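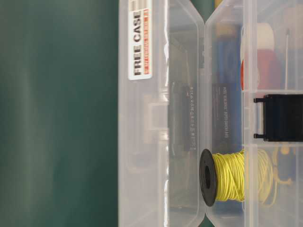 Estuche de plástico con una bobina de hilo y otros objetos, abierto en la mesa de trabajo durante la jornada de puertas abiertas de Hanemach.

Hanemach enseña su célula de clasificación, pero deja sin responder la pregunta del precio

La integradora Hanemach abrió en julio las puertas de su nave para enseñar a clientes y curiosos la célula robotizada que prepara junto a Sartori, el fabricante de pinzas, y Cedik, que pone el software de visión. El sistema se llama Dranier y, según el folleto que se entregaba en la entrada, está pensado para «vaciar, clasificar y reponer» estuches de material de taller sin intervención humana. Lo que vimos a lo largo de la mañana se queda algo más corto que el folleto.

La visita empezó a las diez, con una charla de bienvenida que duró más que la primera demostración. Hubo vídeos, un gráfico sin escala en el eje vertical y la palabra «revolución» pronunciada varias veces. Después pasamos a la zona de trabajo, separada del público por una valla baja y una cinta en el suelo.

La tarea elegida tiene su interés. Los talleres de electrónica y mantenimiento acumulan estuches de plástico con compartimentos en los que conviven bobinas de hilo, componentes en su embalaje y restos de otros pedidos. Reconocer una pieza a través de un plástico translúcido, lleno de reflejos, sigue siendo difícil para una cámara, y el hilo es todavía peor: se engancha, se desenrolla y no tiene una forma fija por la que cogerlo. Uno de los estuches de la jornada llevaba una bobina de hilo amarillo atravesada sobre la bisagra, justo el tipo de obstáculo que en una presentación comercial se suele evitar. En la tapa conservaba una pegatina con las palabras «FREE CASE».

Los responsables de la empresa hablaron de 618 ensayos completados en las semanas anteriores. No explicaron qué entienden por completado. A la pregunta de si un ensayo en el que un operario recoloca el estuche cuenta como válido, la respuesta fue que «depende de la configuración». Tampoco se facilitó una tasa de error, ni en la charla ni en la hoja técnica, que dedica media página al color de la carcasa.

Ante el público se hicieron 21 ciclos. Los primeros salieron limpios, aunque lentos: Hanemach da un tiempo medio de 20 segundos por pieza, y en la nave la espera se hacía larga. Más adelante el sistema se detuvo 3 veces. En dos de ellas la pinza había cerrado en falso y bastó con rearmar el equipo desde el panel. En la tercera, con un tramo de hilo suelto de por medio, un técnico tuvo que pasar al otro lado de la valla. La explicación oficial fue un problema de iluminación. Puede ser – las ventanas altas de la nave dejaban entrar bastante sol –, pero los talleres a los que se quiere vender la máquina también tienen ventanas.

Sartori defiende que su pinza de dedos blandos es la parte madura del conjunto, y lo visto le da en parte la razón: con objetos rígidos y separados apenas falló. Cedik, por su lado, atribuye las dudas del sistema a que el modelo de visión «todavía está aprendiendo». La frase se oye en todas las ferias del sector desde hace años y no compromete a nada. Faltó una fecha para la versión que no necesite a un técnico cerca.

El turno de preguntas dejó los momentos más útiles. Una empresa de mantenimiento ferroviario quiso saber qué pasa cuando llega un estuche de un modelo que el sistema no conoce. Hay que darlo de alta, medirlo y repetir la calibración, un proceso que Hanemach calcula en media jornada. Otro asistente preguntó si se puede trabajar con la tapa cerrada. No se puede: el estuche debe llegar abierto y colocado en su posición, de modo que alguien tiene que haberlo dejado allí. El «sin intervención humana» del folleto empieza, por tanto, un poco después de que haya intervenido una persona.

Sobre el precio no hubo cifras. Se habló de alquiler, de pago por uso y de «un acompañamiento a medida», y se invitó a los interesados a pedir una reunión. Tampoco se aclaró quién se hace cargo del mantenimiento cuando la avería afecta a la vez a la pinza y al software, un asunto nada menor en un producto que firman tres empresas.

Conviene reconocer a Hanemach que hiciera la demostración en directo y que no parase la sesión tras la primera detención. Otros fabricantes prefieren el vídeo acelerado. También es cierto que clasificar el contenido de un estuche de taller es un trabajo tedioso que muchas empresas dejan para cuando no hay otra cosa, y que una máquina fiable encontraría compradores.

Para saber si Dranier lo es harán falta datos que la jornada no ofreció: errores por turno, horas de asistencia y coste por estuche. La compañía asegura que los publicará cuando termine la prueba piloto que prepara con un cliente, cuyo nombre tampoco quiso dar. La visita terminó a la una y media, con un aperitivo servido por camareros.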